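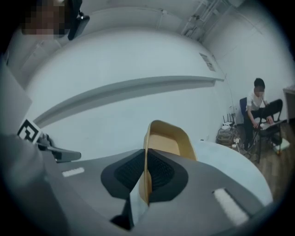 *Gripper held finger-up, with the marker on its bracket to the left.*

# Hand-held gripper claims to be open 200 mm, and the arm believed it

**Hamisi Mfaume**

We've got an Undano hand-held gripper and record demonstrations with it through the Tekeo software, then play them back on a small bench arm. This was going nicely until last week, when the arm picked up a plastic beaker, carried it most of the way to the shelf and flung its jaws open as if greeting a relative. The beaker went on the floor. The jaw knocked the shelf upright hard enough to trip the arm's force limit, and everything stopped.

I looked at the recording expecting to find I'd let go early. I hadn't. The opening trace is a sensible gentle line, then for 2 frames it says 200 mm, then it's back to sensible again. This gripper cannot open 200 mm. It couldn't open that far with a car jack.

What I've done so far:

- Restarted the software. Same.
- Restarted the computer. Same, but slower.
- Recalibrated the opening, fully shut and fully open, following the setup sheet. It passed, and told me so with a green tick.
- Wiped the marker with a lens cloth. It may have helped or I may have wanted it to.
- Swapped the USB cable.

The spike isn't in every recording. It seems to turn up when I tip the gripper on its side to get at something low, though I've had it once with the thing held more or less level. The log says nothing useful. It says "OK" a great many times, including during the bit that was not OK.

Two things I'd like to know. What causes it? And why is the arm willing to act on a number that's off the end of its own ruler? I'd assumed there was a limit in there somewhere. My colleague says I should simply delete the bad frames by hand, and he's welcome to start whenever he likes.

---

**cabletidy_dave**

It's your wifi. I had exactly this with a doorbell.

Your router is sitting on top of a load of cables on the floor with a power strip next to it. Get it up on a shelf, aerials pointing up, and put it on the other channel. You'll get dropped packets down there and when packets drop you get silly numbers. Also sort out the leads running under that black stand before somebody goes over them.

Should fix it. Mark as solved if it does.

> **Hamisi Mfaume:** Thanks. The gripper is on USB and doesn't use the wifi, but I've moved the router anyway and my email is lovely now. Point taken on the leads.

> **cabletidy_dave:** Could still be interference.

---

**odukoya_bench**

Not the wifi. I think you've got a marker pose flip, and then a second problem behind it which worries me more.

A flat square marker seen by one camera has an awkward property. When it's small in view, or the corners are slightly blurred, there can be two tilts that explain the corner positions almost equally well. The software picks one. If the picture is a bit noisy it may pick the other one for a moment, then change its mind. Anything calculated from the marker's tilt goes with it. If your setup works out the opening from where that bracket tip ought to be, a small wrong angle at the marker becomes a large wrong distance further along. Yours sits at an angle on the arm to begin with, so I wouldn't assume it's getting an easy life.

That fits with it being worse when you tip the gripper. The light falls differently on the marker, you're moving faster, and the corners smear.

To check it, open the bad recording in Tekeo, turn on the raw marker overlay and step through the spike one frame at a time. If the little drawn axes suddenly lean the other way and then lean back, that's your answer. If the overlay disappears altogether, the marker was lost and something has filled the gap with rubbish. Similar symptom, different cure.

For a flip:

1. Give the room more light and shorten the exposure. This does more good than anything clever you can do afterwards.
2. Look at the marker for curl. Paper ones lift at a corner when the glue gets tired. Stick a new one down flat and leave the white border on. People trim it off to be neat and then write to us.
3. Try to waggle the bracket. If it moves, tighten it and calibrate again. The green tick only means it saw the marker fully open and fully shut, on a good day, standing still.
4. In the tracking settings, turn on the continuity check. It's off by default, for reasons I'd love to hear.

Now the second problem. Please don't stop once the spikes go away. The arm obeyed a value it couldn't possibly reach, which means your playback isn't checking anything. Most likely it clipped the 200 to "as wide as I go" and went there at full speed. Put a hard limit on opening in the playback configuration, put a limit on how fast the opening may change, and have it stop if either is broken. Stop, mind you. If it quietly clips and carries on, you're left with an arm that drops beakers politely.

Until that's in, play back at low speed with nothing in the jaws and a hand on the stop button, and keep everyone out of reach of the arm. The force limit caught it this time, but it only caught it after it had hit something.

> **Hamisi Mfaume:** Stepped through it. The axes lean over like a drunk at a bus stop for exactly 2 frames and then straighten up. The bracket was also loose, which I'd have sworn it wasn't. Tightened, new marker on, continuity check on. I did 6 recordings this morning with plenty of sideways tipping and there isn't a spike in any of them, but I'm not calling it cured yet. Limits went into the playback file before any of that. I fed it the old bad recording with empty jaws and it stopped dead at the spike and complained, so that part works.

> **odukoya_bench:** Good. Keep the bad recording and run it again every time you update the software. I've known an update put the configuration file back to how it was.

---

**sandside_mike**

Same gripper here, same nonsense in April. Ours was a shiny marker. Somebody had laminated it to keep it clean, and whenever it caught the ceiling light half the pattern went white. Matt paper sorted it.

Does anyone know where the setting for the maximum rate of opening lives in the newer version? The menu it used to be in has gone.

> **odukoya_bench:** Under Playback, then Safety, then "More". You have to scroll down.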